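Travelling on the Dirnia night ferry: your questions

Updated August 31, 2022

Do I need to book a cabin?

No, but your neck may wish you had. A reclining seat comes with every foot passenger ticket and reclines in the sense that a church pew reclines. Cabins sleep two, and the ones on the Carretero deck are the furthest from the engines.

When should I turn up?

Check-in at Farko closes 45 minutes before sailing if you're driving and half an hour before if you're on foot. The ramp crew are lovely people until one minute after that.

How much luggage can I bring?

Foot passengers can bring two bags each, plus whatever you can carry without apologising to the person behind you. Bags left on the car deck can't be reached until we dock, so take your toothbrush and pyjamas up with you.

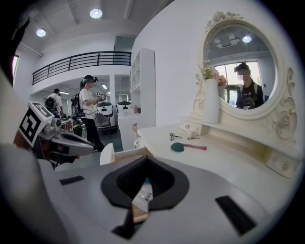 Can I go back to my car during the crossing?

Sorry, no. The car deck is locked from departure to arrival. Please turn your alarm off as well, or the swell will set it off at 3 am and your neighbours will learn your number plate.

Is there food on board?

The cafeteria opens at boarding and shuts at 11 pm. Breakfast starts at 5 am, announced over a loudspeaker in every cabin whether you want breakfast or not. Vegetarians are catered for, mostly with eggs.

What if I get seasick?

Book a cabin midships and low down, where there's less movement. Reception sells tablets, and they work best if you take them before you're a funny colour.

Can my dog come?

Yes, in a kennel or in one of the 17 pet cabins. Pet cabins go quickly, and in April they're usually gone before the humans have sorted out their own plans.

How do I get into town from Broltar?

The shuttle bus meets every arrival and costs $5, exact change favoured. It's also a pleasant walk along the harbour if your suitcase has all its wheels.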